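생활통계 읽기 강의노트 2: 부엌 살림의 '상식'을 의심하기

준비물은 지난 시간에 나눠 준 설문지 사본. Drundel 소비생활 조사, 응답자 336명.

1. 표본부터 본다
제목은 "주부 대다수가 매일 조리대를 닦는다"였다. 그런데 336명 중 문항에 끝까지 답한 사람은 245명이다. 나머지는 어디로 갔는지 보고서에 한 줄도 없다. 안 닦는 사람이 설문을 중간에 그만뒀을 가능성은 검토조차 안 했다.
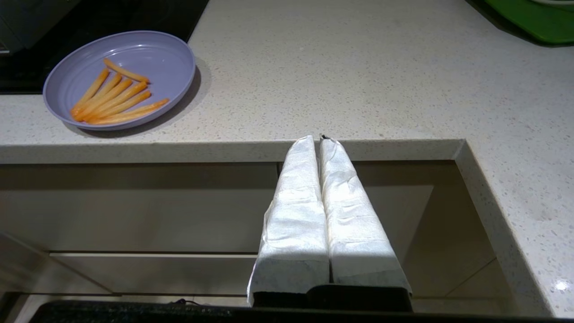 그림 1. 흰 바탕에 반점이 있는 석영 조리대의 가장자리

2. '매일'이라는 말
자기 보고는 대체로 부풀려진다. 행주로 한 번 훔친 것도 청소인가? 문항에는 정의가 없다. 전자레인지 문을 닦는 횟수도 같은 식으로 물었으니 두 수치를 비교하는 표 역시 믿기 어렵다.

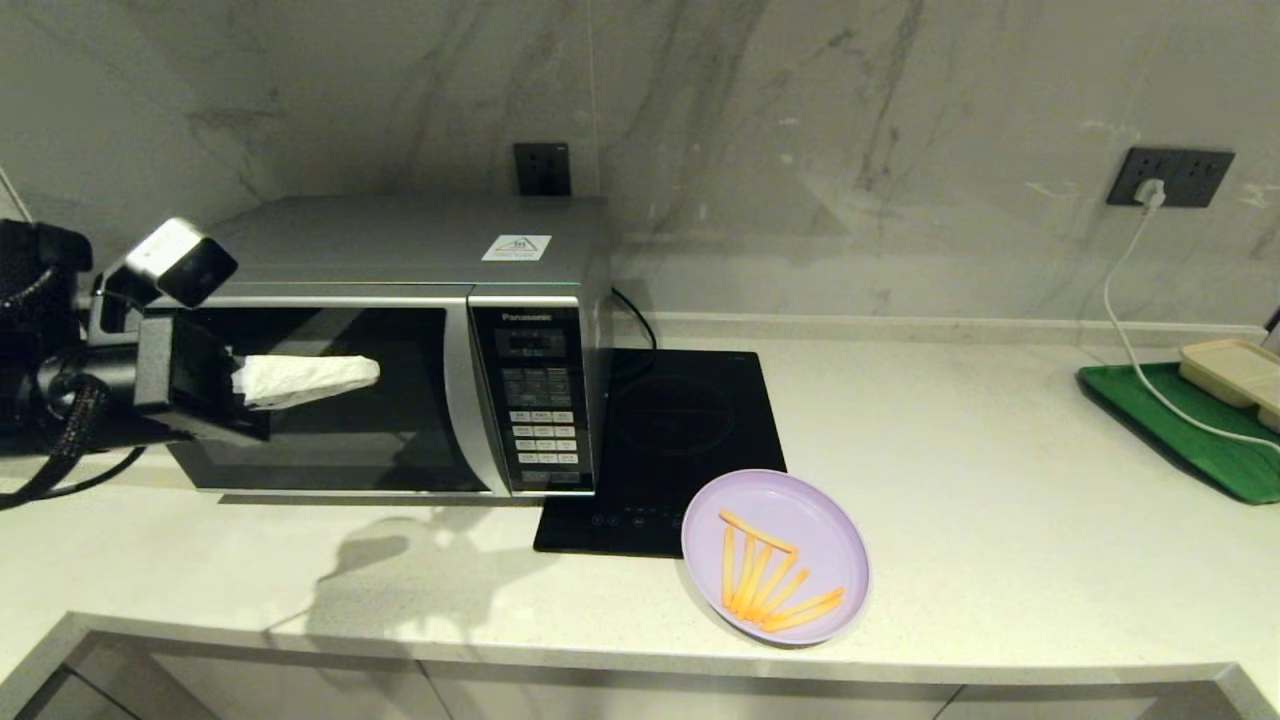

Milagros Maldonado는 정의가 없어도 응답자끼리의 순위는 쓸 만하지 않냐고 물었다. 사람마다 기준이 다르면 순위도 흔들린다. 나는 회의적이다.

3. 100점 만점의 함정
Stultinell 위생지수는 100점 만점인데 가중치는 비공개다. 스테인리스와 유리 표면에 같은 점수를 매긴 근거도 못 찾았다. 소수점까지 적는다고 정밀해지지는 않는다.
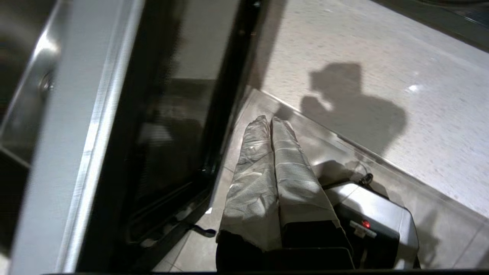 4. 원인과 결과
인덕션을 쓰는 집의 점수가 높다는 대목. 소득, 집의 연식, 가족 수를 하나도 통제하지 않았다. 이 표로 할 수 있는 말은 "같이 나타났다"까지다.
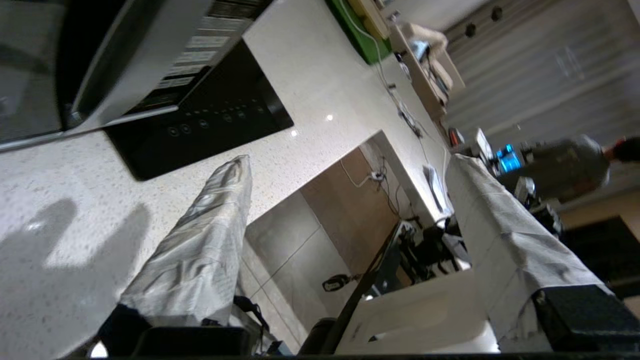

그래도 아무 자료가 없는 것보다는 낫다는 게 Dariusz Szczepańska의 의견이었다. 동의하지 않는다. 나쁜 숫자는 인용되면서 굳는다.

과제: 문항 2를 다시 쓸 것. '닦다'의 정의를 꼭 넣는다. 제출은 12월 수업 전까지.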